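Diary > The long room > July

Woke up at 6 with the conviction that this would be the day I sorted out the long room. I have had this conviction before. It usually lasts until I am standing in the doorway with a coffee, and then it turns into a strong interest in the crossword.

But the man from Promitz had sent another message overnight about the storage unit. They are raising the rent on it again, to 200 a month, and for that money I could be keeping a small horse. So whatever is in the unit has to come back here, which means that whatever is here has to justify itself. I drank the coffee, left the crossword where it was and went in.

The table is the one thing in there I would rescue from a fire. I bought it in Macedo the year we moved, from a couple who were splitting up and could agree on very little except that neither of them wanted it. It is too long for any normal room. The grain runs the whole length of it, light and dark by turns, and I have lost a good part of my adult life looking at that grain when I was supposed to be doing my taxes on top of it. Every flat surface in a house attracts things, and a long one attracts them from farther away.

I had made a rule for the morning: one kind of thing at a time, and no reading of old letters. The rule about the letters held until 8:15. After that I put the letters in the hall, under a heavy dictionary, and went on to the old tech, which has no emotional content. Or so I thought until I found the Galaxy business again.

I have never known what to call them as a group. In my head they are "the Galaxys," which is bad spelling but covers the case. The pale blue one is the S4+, with a white swoosh next to the lettering, and I am fonder of it than I can defend. I would have sworn to anyone that it was in Ketitis with my winter coats.

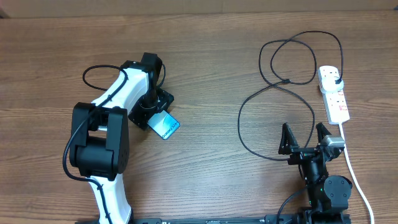 Why keep anything with the name of an old phone on it? Because it is small and flat, takes up very little space, and I like the color.

That is as far as I got with the philosophy. The practical side is worse. I keep a household inventory, started after the flood in Ketitis, when the insurance people asked me to list what I owned and I wrote "kitchen things" and they laughed at me over the phone. It now runs to 3,000 lines. It has a column for what the thing is, a column for where it lives and a column headed "Why," which I added one winter in a stern mood and have filled in maybe a dozen times. For the S4+ the first column says "Galaxy, blue." The second says "Ketitis?" The third is blank, and I looked at it for a while this morning and then went to see if there was any toast.

There was no toast. There was the heel of a loaf, and I ate it over the sink like a man in a film about divorce.

Back in at 10. I had promised myself I would deal with the far side of the room, where the cardboard is. The cardboard went up in February as a temporary measure. I had a good plan at the time for something more permanent in fabric, and I got as far as ordering swatches from a shop in Tonduvport. They sent beige, another beige and one called Oat. I put them next to the cardboard and had to admit that the cardboard was the best beige of the lot, and already paid for. So the cardboard stayed, folds and creases included, and I have stopped seeing it, the way people stop seeing their own hallway.

What I have not stopped seeing is the tape. I don't own a proper supply of anything that holds a wall together, but I have masking tape in quantities that would worry a doctor. Bits of it hang on the cardboard that must have held something once, and I can't for the life of me remember what. A list, maybe. It would be like me to lose the list and keep the tape.

And then the painting. I love the painting. It is yellow and orange and pink with blue and green going through it, and it makes no attempt to be a picture of anything. It is also held up by white tape going straight across the front, strip over strip, like a parcel somebody really meant to send. I did look into hanging it. Cardboard does not take a nail. It takes a nail the way I take advice, which is to let it in immediately and not hold on to it. So tape it is, and anyone who comes in gets the painting with stripes.

The power strip I considered moving and then did not move. It sits upright on the wood panel with its white cable swinging down in a big lazy curve, and I know exactly how the rest of that day would go if I touched it. I would take it down to put it somewhere tidier, and find that the cable was short by the width of a hand, and end up in the hardware store in Tonduvport at closing time, buying an extension and a lamp.

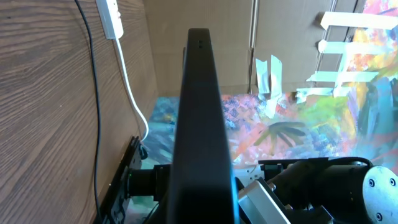
After lunch

Lunch was the other half of yesterday's lentils. I mention them only because I wrote yesterday that they were very good, and I would like to correct the record.

Started again at 2 with a damp cloth. I have the cheap kind of varnish opinions, meaning that I have read the back of the can. My habit is damp cloth, then dry cloth, always along the grain, and never any spray with a lemon on the label. The couple in Macedo used the lemon sort and told me so with pride, one of the few moments in that sale when they looked at each other. I have been undoing their lemon ever since.

With the afternoon light on it the table goes from brown to something like honey, and I get sentimental and start thinking it would be nice to have people over to eat at it. Then I remember how few chairs I have that match, and that two of them are in the storage unit, costing me more every month than they did to buy. I wrote "chairs!!" on the back of my hand. It had washed off by the time I had finished with the cloth.

The other Galaxy I deal with differently, in that I have more or less given up on it. The S2 is more gray than blue, with a rounded corner and big black letters, and it stands up off the table on a black stand with a clip at the top. Standing up, it has a certain authority. I have walked past it with a mug in my hand and felt that I ought to be carrying a coaster. I tried to decide where it should live, and went through the shelf in the hall (no, the dictionary), the windowsill (no, the cat from next door), and the drawer under the phone, which would have been a nice joke if the drawer opened.

In the inventory it is entered twice, once as "Galaxy, gray" and once as "S2 thing," with different locations, so on paper I am richer than I am. I deleted one of the lines and felt a real sense of progress. Then I had to lie down for a bit.

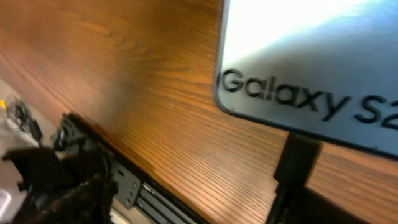
My sister, on the phone at 5, said that both Galaxys should go in one shoebox with a label on the lid, and that if I hadn't opened the box by Christmas I was to give it away without looking inside. She also said she had told me this about the coats. I said the coats were different, and she asked how, and I told her the connection was bad.

I do have a shoebox. It is full of tape.

So the count for the day, if I have to give one: one line out of the inventory, one heel of bread, the table wiped from end to end and dried properly. The letters are still under the dictionary and I can feel them from here. The cardboard has been reviewed and renewed for another season. I wrote to Promitz and asked for one more month on the unit — in a firm tone, with the word "final" in it, which I believe I also used in April.

Must remember to call the shop about the swatches. They want Oat back.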